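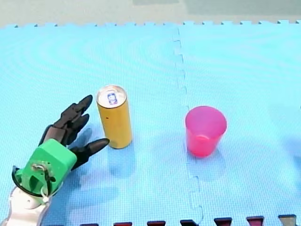 Hands, Grippers and a Spreadsheet: Planning the Holmgren Workshop

Our equipment plan for the Holmgren workshop goes in this September, and I have loved putting it together! Everything in the gallery is work I'd want any new arm to handle, starting with a jointed hand and a slim yellow can on a foam mat. The budget is 3,723 dollars for hands, spare fingers and fittings (the arms have their own line), so every choice matters.

A black gripper up close, with its bracket, its screws and a strip of crinkled silver tape. I've put 200 dollars down for tape, fasteners and cable, and I'd fight for every cent of it — small parts are what hold up a good afternoon.

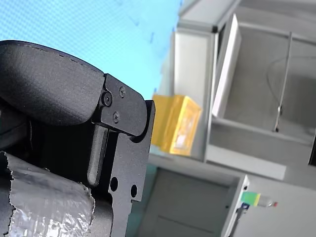

Rosario Orlandini would spend less on fingers and more on spares, and wrote back that one complete replacement gripper on the shelf beats any upgrade in the Brivow catalog. Fair point, and it's now on page two of the plan.

Two arms over one mat, the jointed hand at the can and a different gripper on the right, with a pink cup standing between them. I could look at this pairing all day!
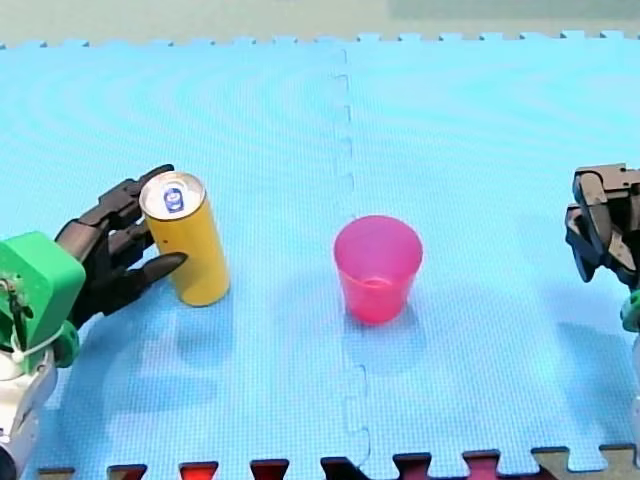
Mixing two kinds of hand does mean two sets of spares, and I've priced both. The Osell quote came to 3,000 dollars with 8 extra fingers included, so there's 523 left over once the small parts are paid for. I'd like to put that toward a second set of mats and a decent parts cabinet — labeled drawers, please!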